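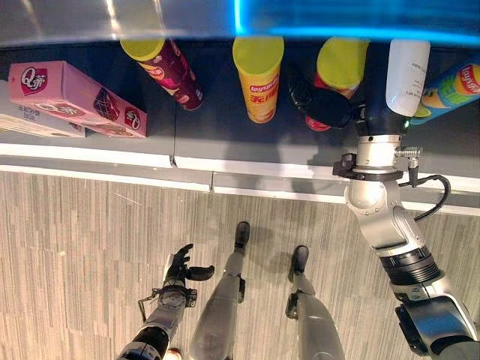

3.2 Facing disorder on snack shelves

We define facing disorder as any departure of a package from the upright, front-out position given in the store's shelf plan. Three states were coded. A package is displaced if it stands upright but its front panel is turned away from the aisle. It is tilted if its long axis departs from the vertical and it leans on a neighbour, a divider or the back panel. It is overlaid if it rests wholly or partly on another package. A package may take more than one code, in which case all codes are kept and the most severe is used for the totals.

Figure 4 shows the codes applied to a mixed row of cartons and cans. The pink Q蒂 box is coded overlaid, as it lies diagonally across part of a white box. The maroon can with the yellow-green lid is coded tilted. The yellow Lay's can in the centre is upright with its logo legible, and is coded as in order. The red can to its right is partly hidden in this view and was left uncoded, in line with the rule in Section 2.4 that no state is assigned on the basis of a lid alone.

Figure 4. Mixed snack row with cartons and cans, viewed from above.

The same codes were applied to 557 shelf rows at the Wollstead and Zallham stores during July. Rows were read once before opening and once in the late afternoon. Coding was done by Rosângela Frota and Siu-ming Pan, working separately, and disagreements were settled by a joint reading of the row. Most disagreements concerned the boundary between displaced and in order for cylindrical packages, where the printed front has no hard edge. We therefore treated a can as in order whenever its full brand name could be read from the aisle.

Tilted packages were found mainly in rows that held cans next to cartons. A can has a small base for its height, and a carton pushed in from the side will tip it before the carton itself moves. Rows of cans alone tended to show displacement, with the cans turned but still standing. Overlaid cartons were found most often at the ends of rows, where shoppers appear to return items without looking for the original slot.

Shelf depth had a weaker effect than expected. Siqueira dividers were fitted to 33 of the rows at Zallham, and these showed fewer tilted cans in the afternoon reading, but the colour and height of the divider varied and we do not draw a firm result from so small a group. Overlaid packages were as common with dividers as without.

3.3 Time to restore

Restoring time was measured from first contact with the row to the release of the last package.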